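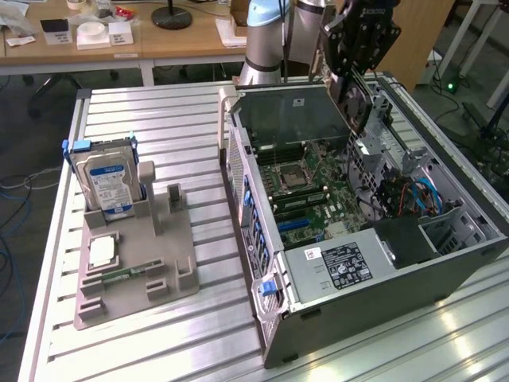
3.2 Where the parts go

I should say up front that my first plan for loose parts was a cookie sheet with a dish towel on it. I liked that cookie sheet! It held everything, it cost me nothing, and I lost a processor under a fold of the towel on the very first day of the Brirkar sessions. So when people ask why a paper on reusing old office desktops spends a whole section on where to set things down, that's my answer.

Ankica Todorova drew up the printed board we ended up with (we call it the Plakton, after the folder she saved it in). The idea is pretty simple. Each kind of part gets a place shaped like itself, and you can check the places by looking, without picking anything up. A hard drive stands on edge with its label facing out. A processor drops into a shallow square pocket. Memory lies down in a long groove — our early version had the modules standing, and sleeves kept catching on them.

The tower goes on its side, panel off, right next to the board. I tried it standing up for most of January and I don't recommend it. With the case lying down, gravity is on your side: the motherboard faces up, the memory slots are easy to get at, and a dropped screw lands somewhere you can see it (well, usually — the area under the power supply is a swamp).

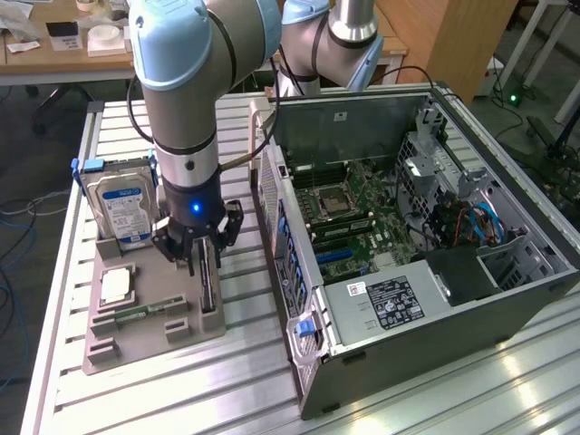
page 137

Figure 4. Parts board and open tower on the slatted table. The hard drive is upright in its blue caddy toward the back of the board, with the processor in the square pocket in front of it and the green memory module in the long slot to the right of that.

You'll notice in Figure 4 that the drive keeps its caddy on. That was a long argument. Taking the caddy off gives you a smaller thing to store, but then you have a bag of blue plastic that fits one make of case and no memory of which one. I lost the argument, and I'm glad I did. Drive and caddy now travel together all the way to the Skerkum shelves, and we write them up as one item in the parts list.

Cables I still don't have a good answer for. The SATA cables stay in the case, routed through the drive cage, and we just work around them. Ankica wants a clip on the edge of the board. I want shorter cables. Neither of us has gotten our way yet.

One more thing on the pockets. The square one is sized for the processors we see most, with a little slack so a fingertip fits in beside the chip, and the older ones from the Nnaji batch rattle in it. They don't fall out, so I've left it alone. The drawings for both sizes are in Appendix B.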